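Print this article | E-mail this article

The second invoice

Everyone budgets for the robot. Hardly anyone budgets for the year after it arrives.

By Kenneth Yule

Amna Qureshi keeps the quote from Ikell in a plastic sleeve on the wall of her office, beside the fire plan. It runs to two pages. The first has the price of a pair of arms with five-fingered hands, mounted either side of a prep bench. The second has everything else, in smaller type, and the word "estimated" against most of it.

Qureshi manages the production kitchen at Cheema, a catering company that turns out 3,000 meals on a busy weekday for hospitals, aged-care homes and a couple of schools. She has been trying to decide whether to buy robots for the better part of a year. In that time the brochures have become glossier and her questions have become shorter. What does it do in the first month? Who fixes it? What happens when the supplier is bought by somebody else?

"I can get an answer on payload in ten seconds," she says. "I ask what it costs me when it's standing still and they want to set up a meeting."

I sympathise. I've spent a good part of my working life around purchasing departments, and I have never seen a class of equipment sold with so much confidence on so little running history. A dishwasher salesman will hand you a service schedule and the price of a door seal. A robot salesman will hand you a video.

Much of what's on offer for kitchens is being taught its trade in simulation. The software builds a bench, puts some groceries on it and lets the arms have a go, over and over, without anyone having to mop up. It's a sensible way to work. Vegetables are cheap to render and no one gets a hand squashed. It is also where a buyer's trouble begins, as the pictures end up in the sales deck and the sales deck ends up in front of the board.

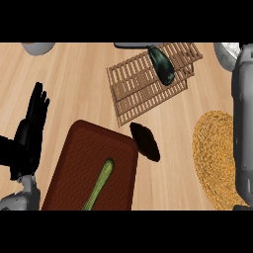 Put an eggplant on a rack and a cucumber on a tray and you have a fair test of whether a machine can tell one from the other and get its fingers around it. You don't yet have a kitchen. Qureshi's eggplants come in by the crate, some of them soft, some with stalks like fish hooks. Her benches are stainless steel and wet from five in the morning. Her trays get stacked wherever there's a gap. Between the rendered bench and hers lies a stretch of work that somebody has to pay for, and the quotes are very shy about who.

Ikell calls this stretch "site adaptation". Skastano, the other bidder, calls it "onboarding". Both price it by the day. Neither would put a ceiling on the number of days when I asked, though Skastano offered to discuss one "once the partnership is under way". In my experience that's a poor time to start haggling.

So what should go in the budget? Start with the floor. A fixed pair of arms needs power, a network point, guarding or sensors that satisfy your safety people, and a surface that doesn't move when a loaded trolley bumps into it. Cheema's electrician looked at the proposed spot and found the nearest board was full. That item appeared on neither quote, and fair enough, but it was missing from the first draft of the business case as well, which had been put together by a consultant who had never visited the site.

Then there are the hands. A plain two-jaw gripper is a dull thing and a cheap one to look after. A hand with five fingers has far more in it to wear, clog and go out of line, and in a food business it also has to be cleaned to a standard that will satisfy an auditor. Ask whether it takes a cover. Ask what the cover costs, how long it lasts and whether the hand still performs as promised with the cover on. Qureshi asked all three. She has had one reply, to the first. It was yes.

Software comes next, and this is where I'd read slowest. Both proposals include a yearly licence, and in both the price is held for the first term only. One of them allows the supplier to retire a model version on notice. If your line has been tuned to that version, you'll be paying for the tuning again.

Staff time tends to be left out altogether. Somebody has to stand beside the thing while it learns the job, and that person is usually your best hand on the prep line, so for those weeks you're down a good worker as well as out of pocket. Eston, a salad packer an hour up the highway, put in a single arm and kept a log. Its production team recorded 161 hours of staff attendance before the machine was left to run a shift by itself, and 1,176 stoppages over the trial. Most were cleared in a minute or two by a person walking over and nudging something. The log doesn't say what that person was meant to be doing at the time.

Eston kept the arm, I should say. The supervisor there told me it does one job, moving filled tubs to a conveyor, and does it without complaint. She wouldn't buy a second at the same price. She might at a lower one.

There is a decent case for all this, and I don't want to pretend otherwise. Cheema can't fill its early shift. Qureshi has had the same two vacancies open since last winter, and she has done the lifting herself often enough to have opinions about her own shoulder. If a machine could take on the dull end of the bench, she'd have it tomorrow. She just wants the person selling it to carry some of the risk.

To that end she has sent both firms the same letter. It asks for a trial on her own bench, with her own produce, through a full week of ordinary service. It asks for a fixed price on adaptation. It asks for payment in stages, with the last held back until the arms have handled an agreed volume without a supplier's engineer in the building. And it asks for the name of a customer past the end of the first licence term who'd be willing to take a phone call.

Skastano has agreed to the trial and is thinking about the rest. Ikell has invited her to a webinar.

The board meets again at the end of June. The line in the draft budget still reads "automation, bench, to be confirmed", and Qureshi has pencilled in the electrician underneath it.

Get our features in your inbox every fortnight. Enter your e-mail address to subscribe. You can unsubscribe at any time.

This site uses cookies to remember your preferences and measure traffic. By continuing to browse you agree to our use of cookies. Accept | Manage settings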